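Jimeo Storage Label Set

Data card, revised 5 March 2026

Summary

Jimeo is a table of short text labels written for storage containers in shared workrooms. Each row holds one label as it was written, a normalized form, and a category. The set was put together for work on spelling correction and short-text grouping.

Contents

The table has 34 categories, from fasteners and adhesives to paper stock. Labels are in English or French. Mixed labels are kept as written and carry the language code "mul".

Fields

label_raw: the text as entered, including case and punctuation
label_norm: lowercase text with abbreviations expanded
category: one value from categories.txt
lang: en, fr or mul
container: bin, drawer, shelf or jar
site: Clurnton or Dirnisach

Container type was entered by the person who wrote the label. The value "bin" covers any open-top container without a lid, whatever its material. Boxes with a hinged or loose lid are entered as "drawer" if they slide and "shelf" if they do not.

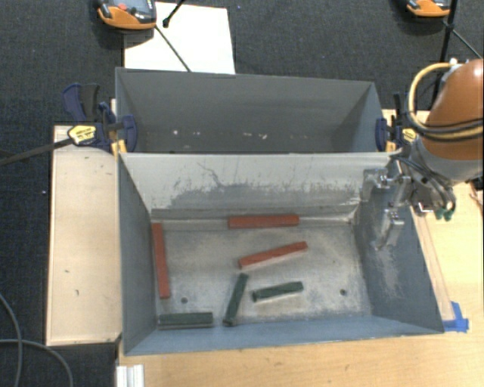 Container type "bin": open-top grey metal, two units one behind the other.

Annotation

Valentin Rey and Aparecida Damasceno assigned categories separately. They agreed on 86 percent of rows. Jayson Manalo settled the remaining rows, and his choice is the one stored. The two original values are in annotations_raw.csv.

Known issues

Labels from Dirnisach use "div." for both "divers" and "diviseur". The normalized form is always "divers", so 28 rows are probably wrong.
Part numbers were removed before release. A few labels are empty as a result and should be dropped before training.
Jars are found at Clurnton only. Do not use container to predict site.

Files

labels.csv
annotations_raw.csv
categories.txt

All files are UTF-8 with Unix line endings. Version 2 changed the separator from semicolon to comma. Older loading scripts need the sep argument updated.

Contact

Corrections go to Timothée Langlois. Please include the row number and the version.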